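シェア 80　コメント 4
最終更新：2020年9月10日

4. 卓上マニピュレーション用キット「Kinach」の使用評価

4.1 評価の対象と作業環境

本節では、Nanby社が研究室向けに提供している卓上マニピュレーション用キット「Kinach」を、私たちBristham研究室の日常の作業に組み込み、5月から使い続けてみた結果を述べる。前節までは把持計画の手法そのものを論じてきたので、ここで急に製品の話になることに戸惑われる読者もおられるかもしれない。しかし、同じ手法を別の研究室で試していただこうとすると、決まって手法より先に機材のところでつまずかれるという経験を私たちは何度もしており、少々長くなっても、準備のこと、使い心地のこと、困ったことを順に書き残しておくほうが親切であろうと考えた次第である。

Kinachは、腕本体に取り付ける手首カメラの固定具、作業台の脇に置く固定カメラ用の支持具、両者の画像を時刻をそろえて保存する記録ソフトウェア「Essien」、それに校正用の小物一式から構成される。腕とグリッパは利用者の側で用意する前提であり、私たちも以前から使っている腕をそのまま用いた。作業台についても特別な指定はなく、説明書には「反射の少ない平らな台」とだけある。私たちは木の天板を選んだ。木目や節が位置合わせのよい目印になってくれることは、使い始めてから気づいたありがたい副産物である。

対象とした作業は、皿を皿立てに立てる、あるいは皿立てから取って台に置くという、家庭では誰もが何気なくこなしている動作である。皿は縁が薄く、傾くと見かけの形が大きく変わるため、把持の研究では案外手ごわい相手になる。そのうえ、細い針金の皿立ては奥行き画像に写りにくく、どのカメラで何が見えているかという点がそのまま成否に響いてくる。キットの二視点構成の良し悪しを見るには、ちょうどよい題材であった。作業環境を図4に示す。
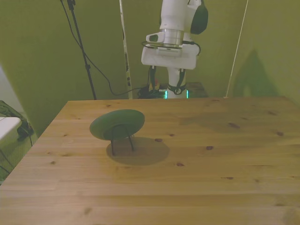
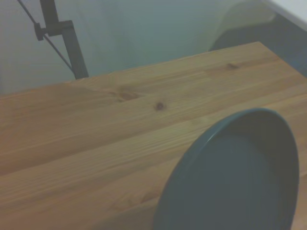
図4　Kinachを用いた皿の作業環境。(a) 固定カメラの画像。皿状の対象物が黒い針金の台に傾いて支えられ、奥に白い腕が見える。(b) 手首側のカメラの画像。木の天板の上に青緑がかった暗い色の皿がある。

4.2 設置と校正

箱を開けてから最初の記録が取れるまでに要した時間は、80分であった。このうちの大半は、実のところ配線の取り回しに費やしたものである。付属のケーブルは長さに余裕があり、広い部屋ではたいへん助かるのだが、腕の根元に余りがたまりやすく、腕を大きく振る動作の前にはいつも束ね直すことになった。短いケーブルを選べるようにしていただけると、私たちのような小さな作業台の利用者は喜ぶと思う。

校正の手順そのものは、よく練られている。校正板を台に置き、Essienの画面の指示に従って腕を順に動かしていくと、手首カメラと固定カメラの相対的な位置が求まる。途中で板が隠れてしまった場合にも、最初からやり直す必要はなく、欠けた姿勢だけを取り直せばよい。これは地味ながら実にうれしい配慮で、新しく加わった学生でも説明書を片手に一人で終えることができた。一方で、固定カメラの支持具はねじの締め具合によってわずかに下がることがあり、私たちは毎朝、作業の前に基準画像との重ね合わせを確認する習慣をつけた。

4.3 記録の安定性

評価期間に取得した試行は1104件である。Essienは試行ごとに二つの画像列と腕の関節角をひとまとまりのファイルとして保存し、名前には通し番号が自動で付く。番号の付け方は素朴だが、後から失敗例だけを拾い出して眺めるときには、この素朴さがかえって扱いやすかった。時刻のずれについては、腕を静止状態から急に動かしたときの画像の変化と関節角の変化とを見比べるという簡単な方法で点検しており、私たちの用途で問題になるほどのずれは見つからなかった。

保存の成功率はほぼ100パーセントといってよいが、完全ではない。失敗した試行はいずれも、保存先の残り容量が少なくなったときに起きている。警告は画面の隅に小さく出るものの、操作者の目はたいてい腕のほうに向いているので、これでは気づきにくい。音で知らせる設定をぜひ加えていただきたく、Nanby社の窓口にもその旨を伝えた。返事は丁寧で、次の版で検討するとのことであった。

4.4 二つの視点の使い分け

固定カメラは作業台と腕との関係を広くとらえるのに向き、手首カメラは対象に近づいたときの縁の見え方を得るのに向く。こう書くとごく当たり前のことのようであるが、実際に学習用のデータとして並べてみると、手首カメラだけでは皿立ての脚の位置が分からなくなる場面があり、固定カメラだけでは指先と縁との隙間が読めない場面がある。私たちは当初、計算の負担を嫌って手首カメラのみで学習を進めようとしたものの、結局は両方を入力とする構成に戻した。画像の大きさを控えめにすれば、学習時間の増え方も我慢できる範囲に収まる。

注意していただきたいのは、二台のカメラの色合いがそろわないことである。自動の白色調整を有効にしたままだと、腕の姿勢によって手首側の背景の割合が変わり、同じ皿の色まで違って記録されてしまう。Essienには調整値を固定する項目があるので、校正の直後に両方とも固定しておくことをお勧めする。この項目は詳細設定の奥にしまわれており、私たちが見つけたのは使い始めてしばらく経ってからであった。それ以前の試行については、学習時に色を揺らす処理を加えて補っている。

4.5 所見

費用の面では、固定具を自作できる環境にある研究室にとって、本キットは割高に感じられるかもしれない。私たちも以前は自作の固定具を使っており、愛着もあった。それでも、カメラを外して付け直した後に校正がすぐ済むこと、記録の形式が初めから決まっていて学生同士でデータを融通しやすいことを思うと、もう一式を隣の作業台のために求めたいというのが、いまの私たちの率直な気持ちである。皿以外の食器、とりわけ取っ手のあるカップについては現在記録を進めており、その把持計画への影響は次節で扱う。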